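Prosmont Releases Version 3 of Gastitum Crossword Construction Software

Update adds food and drink word list, revised clue database and new grid-fill controls

18 September 2024

Prosmont today released version 3 of Gastitum, its desktop program for constructing and editing crossword puzzles. The release replaces the fill engine used since the first version and adds a scored word list covering food and drink, a category in which constructors had reported frequent gaps.

The new list contains 2630 entries. It was compiled by Edeltraud Engelhardt, who edits the word lists at Prosmont, from cookbooks, menus, grocery catalogs and published grids. Each entry carries a score from 1 to 50. Entries scored below 20 are excluded from automatic fill by default but can be placed by hand. Scores reflect how widely a term is known to solvers in the United States and how often it has been used in recent puzzles.

"Short food words have been overused for decades, and most constructors can recite them," said Engelhardt. "The longer entries were the weak part of our old list. Many desserts, snacks and regional dishes were missing, or were present with the wrong spelling. We checked every spelling against at least two printed sources."

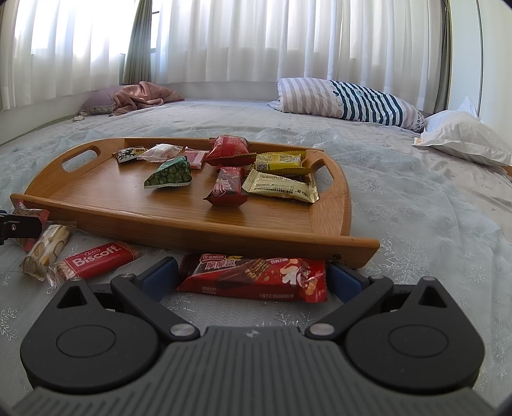

Multiword entries are stored with their spaces and punctuation and are converted to grid form only at the time of placement. This allows the editor to detect duplicated words within a single puzzle, including cases in which one of the words is part of a longer phrase. In version 2, the check compared complete entries only, so a puzzle could contain both PIE and PIECRUST without a warning.

The fill engine now evaluates the whole grid before committing to a section. When no acceptable fill exists, the program marks the squares responsible and shows which crossing entries would need to change. Theme entries can be locked, and repeated letter sequences can be specified as a constraint. A constructor may, for example, require that a given pair of letters appear in each across entry of the top row.

The clue database has also been revised. Clues are now tagged by type, such as definition, wordplay, fill in the blank or proper name, and by difficulty. The tags can be edited. Clues written by the user are kept in a separate file and are not sent to Prosmont.

"The old engine filled the corners first and ran into trouble in the middle," said Sang-wook Koo, lead developer for Gastitum. "The new one takes longer to start and wastes less work afterward. On open grids with few black squares, the difference is easy to see."

Testing began in April with constructors who contribute to Drukby, an online puzzle magazine. Their reports led to changes in the handling of abbreviations, which are now scored separately from the words they stand for, and in the print layout for grids with circled squares.

Version 3 opens files created in all earlier versions. Files saved in the new format cannot be opened in version 1. Word lists in plain text format can be imported with or without scores; unscored entries receive a default value set by the user.

The update is free to holders of a version 2 license. Printed manuals are distributed by Ostrowski and are sold separately.

About Prosmont
Prosmont develops software for puzzle constructors, editors and publishers. Its products include Gastitum and a companion program for puzzle page layout.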